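カテゴリー:仕事場をたずねて > 道具と片づけ
印刷する | メールで送る

小さいものは、なぜ机の上にいたがるのか テクサイドの作業室で「置き場所」の話を聞く

2022年8月21日(日)

片づけについて人に話を聞きに行くときは、自分の鞄の中を整理してから行ったほうがいい。名刺を出そうとして、去年の映画の半券と飴の包み紙を先に差し出してしまった。
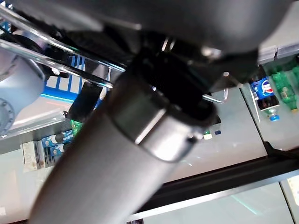 相手は包み紙のほうを受け取り、黙ってごみ箱に入れた。電子部品と小物の試作を請け負うテクサイド(Tekside)で、作業室の備品を受け持っている人である。名前は出さないでほしいと言われた。「片づけの人として名前が売れると、家に客を呼べなくなるので」とのこと。家のほうは、あまり見られたくない状態らしい。

備品の係になって18年になる。前任者から引き継いだのは鍵の束と、何の鍵か書いていない札の束だったという。

「札が鍵から外れた状態で渡されたんですよ。封筒が別々で。丁寧な仕事だなと思いました」

札のほうは今でも取ってある。捨てた翌日に使い道が判明するのが怖いそうだ。

話の中心は、机である。棚や引き出しの話を聞くつもりで質問を用意していったのに、この人は最初の十分を机の天板だけで使い切った。

「棚に入っているものは、もう終わった話なんです。場所が決まってますから。問題になるのはいつも机の上です。とくに手のひらに載る大きさのもの。大きいものは邪魔だから誰かが動かすでしょう。小さいものは邪魔にならない。邪魔にならないから、三年いる」

三年、と聞いて笑ったら、向こうは笑っていなかった。冊子のような台帳を出してきて、本当に三年いた部品の行を見せてくれた。備考欄に「また机」とだけ書いてある。次の行も「また机」だった。

台帳に載っている品目は、春の棚卸しの時点で952。このうち、決められた場所以外で見つかったものが159あった。多いのか少ないのか、こちらには見当がつかない。率直にそう言うと、「私にもつきません」という返事だった。

「前の年は数えていないんです。数えようとしたら、数えるための用紙が見つからなくて」

用紙は翌年の二月に出てきた。机の上にあったという。

いまの置き方の元になったのは、社内で「ビティス」(Bitis)と呼ばれている決まりごとである。由来を尋ねたが、はっきりしない。当時の誰かが会議の議事録にそう書き、意味を聞きそびれたまま全員が使い出した。中身はいたって地味で、机の上に物を置くときは隣に「次に動かす人」が分かるものを添える、というだけのことだ。紙切れでも付箋でもいい。

「最初は日付を書いてもらっていたんです。いつ置いたか。でも日付って、見た人は『古いな』と思って終わりなんですね。思うだけ。誰が動かすかを書くと、書かれた人がちょっと嫌な顔をする。その嫌な顔が大事で」

嫌な顔をした人はどうするのか。

「付箋の名前を書き換えます」

それでは物が動かない。そう指摘すると、うれしそうにうなずいた。「そうなんです。でも付箋は動いているでしょう。何も動かないよりずっといい。付箋を三枚ぐらい重ねたところで、だいたい最後の人が根負けします」

この制度で一度だけ揉めたことがあるそうだ。ある朝、机の上の付箋がすべて社長の名前になっていた。筆跡はばらばらで、示し合わせた様子もなかったという。社長はその日の午前中を使って全部片づけ、以後しばらく作業室に来なかった。

容器の話も聞いた。小物を入れる箱については、この人に一家言ある。一家言どころか、戸棚の半分くらいを占める言い分がある。

「ブラニガン(Brannigan)の仕切り箱を、一時期まとめて入れたんです。12個。評判がよくて、私も気に入っていた。ところが仕切りがあると、人は仕切りの数だけ種類を作るんですよ。ねじを入れるでしょう。隣が空いている。そうすると、ちょっと色の違うねじを、別のねじとして入れる。その隣も空いている。最後の区画には輪ゴムが一本入っていました」

輪ゴムの区画にはラベルが貼ってあった。ラベルの文字は「輪ゴム(細)」。太いほうはどこにもない。

ちなみに箱そのものに罪はないと、二度念を押された。同社の人がこの記事を読むかもしれないから、と。読むだろうか。読んでいたら、あの箱は今も12個とも現役だとお伝えしておく。うち一つは昼食用の調味料入れになっている。

話が箱の色に移ったところで、つい「色分けすれば解決するのでは」と口をはさんだ。素人が必ず言うことらしく、相手は用意してあったようなため息をついた。

「やりましたよ。やらない人はいないです。青は使うもの、緑は予備、白は判断待ち。ひと月で全部、白になりました」

判断待ちというのは居心地のいい場所なのだろう。わが家にも「あとで見る」という箱があり、引っ越しを二回経験している。中身は一度も見ていない。そう打ち明けると、相手は急に親身になり、こちらの家の間取りまで聞いてきた。取材のはずが、しばらく相談になった。

もらった助言を一つだけ書いておく。「あとで見る」の箱は、底の抜けかけた紙の箱にすること。運ぶたびに不安になるので、いずれ中を見る。

では、いまの作業室はどう回っているのか。

きっかけは「スケトゥレック」(Sketuleck)という試作の仕事だった。小さな部品を何種類も、比べながら並べたり戻したりする。期間は長くなかったが、机の使い方がすっかり変わってしまったという。

「それまでは、机の上に物があるのは悪いことだと思っていたんです。私の仕事は机を平らにすることだと。でもあの仕事は、並べておかないと進まない。隣どうしに置いて見比べるから意味がある。片づけたら叱られました。初めてですよ、片づけて叱られたのは」

叱られた晩は眠れなかったそうだ。翌朝、いつもより早く来て、元どおりに並べ直そうとした。並べ方を覚えていなかった。

「同じ大きさのものばかりで、向きも分からない。仕方がないから、きれいに並べました。そうしたら今度は、きれいすぎると言われた。前のほうが意味のある散らかり方だったと」

意味のある散らかり方。メモ帳のその箇所に、私は二重線を引いている。家に帰ってから妻に使うつもりだった。結果については触れない。

それ以来、この人は机の上のものを三つに分けて考えるのをやめた。代わりに本人へ聞く。まだ使っていますか、と。返ってくる答えは「使ってます」が大半で、残りは「それ、私のですか」だという。

「『使ってます』と即答する人のものは、使っていないことが多いです。本当に使っている人は手が離せないので、返事をしません。返事がなかったら触らない。これだけは守っています」

聞いて回る時間は決めていない。昼前は皆おなかがすいていて答えが雑になり、夕方は早く帰りたいので何でも「捨てていい」と言う。捨てていいと言われて捨てたものは、翌朝たいてい探される。いろいろ試して、いまはお茶をいれに立った人を給湯室の前で捕まえるやり方に落ち着いた。両手に湯のみを持った人は逃げない。

小さいものに限って言えば、なくしたときの探し方にも順番があるそうだ。まず机。次に机の下。それから、最後に触ったと主張している人の隣の人の机。本人の机は最後でいい。

「本人はもう三回見ていますから。見ているけど、見えていない。四回目に私が見ると、ありますね。だからといって最初に本人の机を見ると、角が立つでしょう。私は探し物の順番というより、機嫌の順番を考えているんです」

ちょうどそのとき廊下から人が顔を出して、白い小さい箱を知らないかと聞いてきた。どの白い小さい箱ですか、と備品の係は聞き返した。相手は手で大きさを示した。白い小さい箱としか言いようのない大きさだった。

「それなら机に」

人影は礼を言って引っ込んだ。どの机かは言わなかったし、向こうも聞かなかった。この会社では通じるらしい。

棚についても触れておかないと不公平だろう。棚に入ったものは終わった話だと言いつつ、棚の選び方にはうるさい。奥行きの深い棚は嫌いだという。

「奥行きが深いと、手前と奥で時代が違うんです。手前が今年、真ん中が数年前、奥は前任者。地層ですよ。一度、奥から前任者の老眼鏡が出てきました。ご本人に連絡したら、もう度が合わないからあげますと」

老眼鏡は作業室の備品になった。台帳にもちゃんと載っている。最近よく借り出されるようになったと、係の人は自分の目元をこすりながら言った。

最後に、引き継ぎのことを聞いた。いずれ誰かがこの仕事を受け取る。そのときに何を渡すのか。

「台帳と、鍵ですね。鍵には札をつけます。新しい札を。前の札も渡しますけど、別の封筒で」

それでは前任者と同じではないか。

「そうですね。やっと気持ちが分かってきました」

帰りがけ、出口で靴を履いていると呼び止められた。忘れ物だという。渡されたのは私のペンのキャップで、小さな付箋が貼ってあり、私の名前が書いてあった。字が一か所違っていたが、その場で直すのも気が引けて、そのまま鞄に入れた。キャップはまだ鞄の中にある。ペンのほうは、おそらく先方の机の上だ。

印刷する | メールで送る
タグ:作業机/小物/棚卸し/付箋/備品係の話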